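About us

Bundero tests household machines on ordinary chores, and window cleaning is where we began.

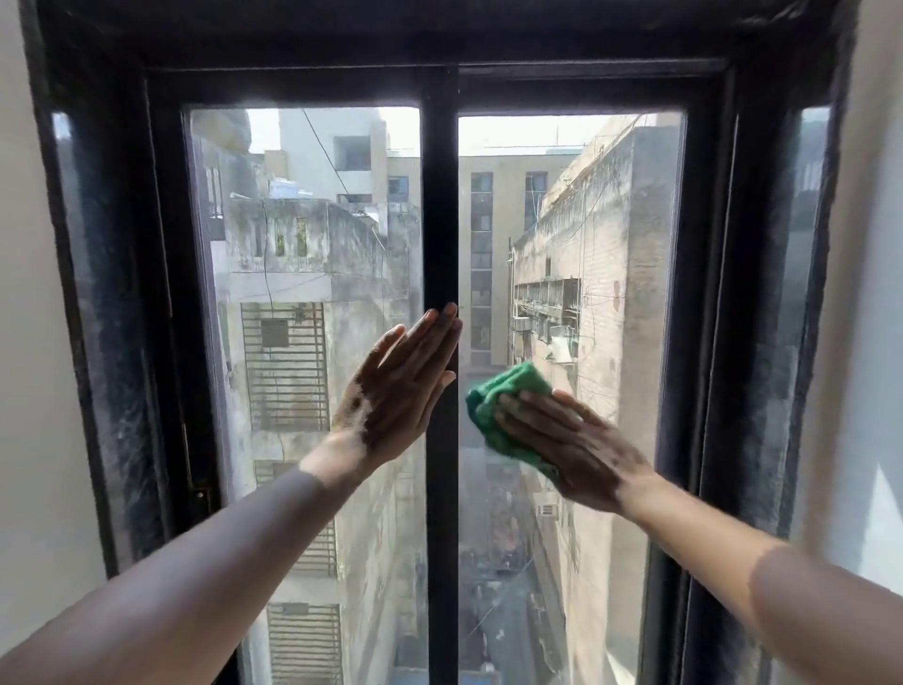 Vaughan Hollis wrote to us in February to say that a machine has been able to clean a window for years, that he owns one, and that we might like to catch up. We wrote back asking who moves it from one window to the next. Vaughan replied that he does. We asked who does the corners. He does those as well, with an old vest. The correspondence has remained friendly.

Most of what we do is a version of that exchange. Somebody tells us a job has been solved, we ask which part of it, and a few weeks later we publish a report that pleases neither the maker nor the person who has already bought one.

What we do

We are a test house with a small workshop attached. Makers send us machines meant for homes, laundries, canteens and light assembly shops, and we set them to the jobs on the box. We then set them to the same jobs in places where people live and work, with the furniture left where it was. The second part is where our fees come from.

We keep a list of 48 chores. It runs from wiping a table (fairly good now, provided the table has been cleared) to changing a duvet cover (please stop sending us videos). Each chore is first done by a person who does it for a living or has simply done it a great deal, and we write down what they did. People are poor at describing this themselves. Ask how to clean a window and you will hear "with a cloth". Watch, and one hand is flat on the glass while the other does the wiping, and the first hand turns out to matter a good deal. Machines with one arm don't have a first hand.

Windows are chore 4. An old window with a dusty frame, a latch and a long drop on the far side is a harder job than the clean upright sheet of glass favoured at trade shows, and it is the sort of window plenty of people have. We have yet to pass a machine on it. Two have come close enough that we sent an encouraging letter.

How we mark

Every machine gets three marks: for the chore itself, for the fuss beforehand and for the mess afterwards. We brought in the second mark after a trial at our Dakham workshop, where a folding machine dealt with towels very nicely once Ekow Amissah had laid each one out flat, squared the edges and smoothed it down. Ekow can fold a towel in less time than that. He has asked us to mention it.

The third mark covers drips, scratches, dents and anything found behind the sofa. A chore is passed when a machine has done it 400 times without a person stepping in. Shouting counts as stepping in, though we had to write that down before everyone agreed to it.

On the shop floor the picture is brighter. Parts of one size, arriving one way up under decent lighting, are handled very well indeed, and have been for a long time. Trouble starts with the sweeping, the odd box, the bag that has split and the label somebody stuck on sideways. In our experience these make up a surprising share of the working day, and they are usually given to whoever is standing nearest.

Who we are

Tustis and Antwi set up the firm and still argue over its marking scheme. Tustis believes the home robot is very nearly here and has kept a cupboard free for it. Antwi does the ironing. Ekow runs the Dakham workshop, looks after our cloths, brushes and mops, and has the final say on whether something is clean. Makers may appeal against his verdict, and he will show them the smear.

We take no share in any machine we test and no commission on sales. We charge the same fee for a pass as for a fail – this still comes as a shock to some people. Reports go to the maker first and are put on this site afterwards, complete with the maker's comments, at whatever length they choose to write them. The longest so far ran to 1,000 words and concerned a single teaspoon.

Visiting and getting in touch

The next open day at Dakham is Fri 8 March. Visitors are welcome to bring a chore of their own, within reason and small enough to come through the door. Tea is made by hand for the time being.

If you build machines and would like one tested, use the contact form and tell us which chores it does. Please also tell us which it nearly does. We will find those anyway, and it saves on postage.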